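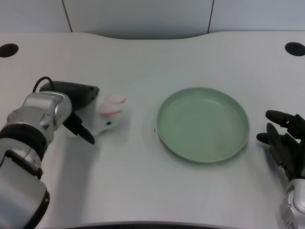

Do stuffed animals belong on the table where a family eats?

At mealtimes they are better kept somewhere else, and between meals it matters a lot less than the people selling storage would like you to think.

The longer version comes from Brayan Escobar, who has been going into other people's kitchens for seven years and telling them what to do with their things. He charges $50 for a first visit. His program is called Brarar, and it rests on a single rule: every evening, the table gets cleared to the bare top, and whatever was on it goes back to where it lives. He calls this "closing the table." I went to meet him expecting to dislike it, and after most of an afternoon I'm still not sold, though he gave better answers than I had counted on.

I started with the toys. Parents who have taken the program talk about toys more than anything else, and a plush rabbit next to a plate is the sort of thing the Brarar handouts treat as a small emergency. I asked him why.

"It isn't an emergency," Escobar said. "The handout is too strong there. I wrote it early on and I was trying to get people's attention. A toy on the table is a toy that hasn't been given a place. The kid puts it there because the table is the biggest flat thing at the right height. I'd do the same."

So what is the harm?

"Food gets on it. White plush is the worst. Tomato sauce, butter, anything with turmeric. You can wash it, and most of them wash fine, but the fur clumps and it never feels the way it did. Then the kid is upset and you're upset."

That's a laundry argument, I said, and the program sells itself on something bigger. The first page promises calmer evenings. He shrugged at that.

"People tell me their evenings are calmer. I write down what they tell me."

He does write it down. By his own tally, 2,114 households have filled out the survey he sends after the last session, and the answers are glowing. I asked how many households had been sent the survey and not filled it out. He said he didn't keep that number. I asked whether anyone had been surveyed before starting, so there would be something to compare with. He said no, and that he could see why I was asking. A person who has paid for a program, stuck with it to the end, and then sat down to answer an email about it is probably a person who liked it. I don't think he's hiding anything. I do think the survey tells us very little, and it's quoted near the top of his flyer.

We moved on to plates. Escobar has strong feelings about them. He likes a shallow plate with a raised rim for small children, in a plain color, because a rim gives a spoon something to push against and a plain color shows whether the thing is clean. "Pale green is good. Pale green shows grease," he said. He doesn't like divided plates, plates with suction feet, or plates with characters on them. When I asked if he had anything to back this up, he said he had washed a lot of plates.

His view on leaving an empty plate out between meals surprised me. The handout says never. In person he was much softer.

"If it's clean, and it's coming back in two hours, leave it. I used to say put it away because I wanted people to practice. But you're carrying a plate to a cabinet and then carrying it back. That's silly. I leave mine out."

I pointed out that this breaks his one rule. He said the rule is for the evening. I read him the line from the handout, where it says "always." He laughed and asked for my pen.

A good part of my doubt comes from the products. Brarar has an arrangement with Vostska, a maker of lidded bins, and people who sign up get a code for the bins. Escobar receives a cut. He told me so when I asked, without fuss, but it isn't stated on the sign-up page, and I think it should be. The program's advice on toys ends, more or less every time, in a bin.

"You don't need the bins," he said. "A drawer works. A cardboard box works. I say that in the sessions."

Does he say it in writing?

"Not loudly enough, maybe."

I'd go further. A parent reading the handout alone would come away thinking the bins were half the method. There is a chart of sizes. There is no chart for cardboard boxes.

What does a closing look like, on a normal night? According to Escobar it takes 15 minutes, and the order matters. Food and dishes go first, since they spoil or stain. After that comes anything soft: toys, napkins, a sweater somebody took off. Paper is third. Whatever remains is usually hard and small, and goes into a tray to be dealt with the next morning. The wiping comes at the end, from the back of the table toward yourself, with a damp cloth and then a dry one.

I asked about the tray. It seemed to me that the tray is where the method quietly gives up.

"Sure," he said. "You need one place where you're allowed to give up. If I tell people there's no tray, they stop doing it by the second week. With a tray they keep going. Then the tray fills up and we have a different conversation."

How often does it fill up?

"Always. Mine's full now."

I tried the routine at home before we met, on a white table that shows every crumb and speck. Fifteen minutes was generous on the nights when we had eaten something simple and badly short on the others. The soft things were easy. Paper was hopeless, because the paper on our table is there precisely so that it will be seen and signed. Putting it in a drawer was tidy and meant that a school form went in late. When I told Escobar about the form he said I should have used a clip on the wall. He may be right, but that is now a tray, a bin, and a clip, for a method that began as one rule.

He was at his best on the subject of children. He doesn't believe in making them clear everything, and he's against throwing toys out as a penalty, which one rival program, Wikesus, suggests for repeat offenders. "I won't do that. You take a kid's rabbit away because it was on the table, and what has the kid learned about tables?" His suggestion is that the toy gets a spot within sight of the meal, a shelf or a spare chair, and that the child is the one who carries it there. He thinks the carrying is what makes it stick. I couldn't find a reason to disagree, and it doesn't cost anything.

I asked him about homes where the table does several jobs in a day. Plenty of people work on the surface they eat from, and their kids draw on it and play on it too. Clearing it to bare every night may suit someone with a second room to move things into. He admitted that his early clients were mostly people with space.

"I learned that from the Ahn apartments," he said, meaning a building where he ran a free session in January. "Small kitchens, one table. A woman there told me, very politely, that if she cleared the table she'd have to put it all on the bed, and then at bedtime she'd have to put it all back on the table. I didn't have an answer. I still don't have a great one. Half the table, maybe. Close half."

Closing half is not in the handout either. By this point I had a list of things that Escobar does, says, or has come to believe that don't appear in the material people pay for, and I read it to him. The clean plate can stay out. Bins are optional. Half a table is fine. A toy between meals is no big deal. He listened to all of it and said he was planning a new edition. I asked when. He said he had been planning it for a while.

Would he still charge the same for it?

"I'd have to. It'd be shorter, though."

My own table, as I type this, has a laptop, a plate, and two library books on it. The plate is going to the sink. I'm leaving the books where they are until they're due.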